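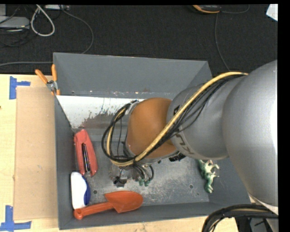

The arm over the gray bin. Stapler, shovel, figurine and one more in there.

**Walano shared workshop needs hands for the bin picking build**

Posted Oct 22, 2019

Quick one, I'm typing this between jobs so bear with me. We're building a bin picking cell in the back half of the Walano workshop. Big arm, metal bin, mixed junk, get the junk out one piece at a time. Project name is Ginudum, don't ask me, it was on the whiteboard before I joined.

Looking for 3 people. Evenings mostly. Small pay for two of the spots, the third is unpaid but comes with a full workshop membership through April.

**Spot 1: cables and air (paid)**

Somebody who is good with cable runs. Look at the yellow one looping off the wrist and you'll get the idea. Wants proper strain relief, a decent guide along the arm, and slack that stays out of the bin. Hoses at the gripper too. Also the floor behind the table, which needs trays or covers so people can walk there.

You should have:
- done cabling on something that moves, any machine is fine
- your own crimpers if you're picky about crimpers (ours are ok)
- patience for routing it, running the arm slow, and routing it again

**Spot 2: software (paid)**

Grasp planning, mostly Python. The planner is called Mbeki and it's ours, about half written. It does fine with boxes. Odd shapes and anything shiny are where it falls over, and scuffed metal at the bottom of a bin doesn't help. You'd be working on that plus the logging, which is a mess, my fault.

Need:
- Python, comfortable reading other peoples code
- some geometry, you know what a transform is and which way round it goes
- willing to test on the real thing and not only in sim

C++ is nice to have. No degree needed.

**Spot 3: bench and fixtures (unpaid, membership)**

Right now the bin is held with a spring clamp and there's blue tape on the table for positions. Fine for a prototype. We want a real fixture so the bin goes back to the same place every time, and it has to come off the table without a fight. Wood or metal, your call. Drawing it up first would be great but a pencil sketch is OK.

Good one for somebody newer who wants time around a big arm. You'll get the safety walkthrough before you touch anything, same as everyone.

**Hours**

2 evenings a week, 3 hours each. Runs for 13 weeks. If you can only do one evening say so, we might split a spot.

**House rules**

- nobody in reach of the arm when it's powered, no exceptions
- one person on the stop button whenever it moves, and that person does nothing else
- long hair tied, no lanyards, closed shoes
- put the tools back pls

Over 18 only, insurance.

**Also wanted: objects**

Bring odd stuff for the bin! Toys, office supplies, kitchen things, anything palm size or so with no batteries and nothing sharp. Prallow next door already gave us a crate of it but more shapes is better. You won't get it back in the same condition, so no heirlooms.

**To apply**

Leave a note in the Ginudum folder at the front desk or talk to me in person. Put down:
1. which spot
2. what you've built, a few lines, photos if you have them
3. which evenings work

No cover letter. I will not read a cover letter. Trial evening for the first 5 people who look right, we'll run the arm and you can poke at teh code or the cables, then we decide. You'll hear either way.

Selma Radulović
Ginudum build, Walano workshop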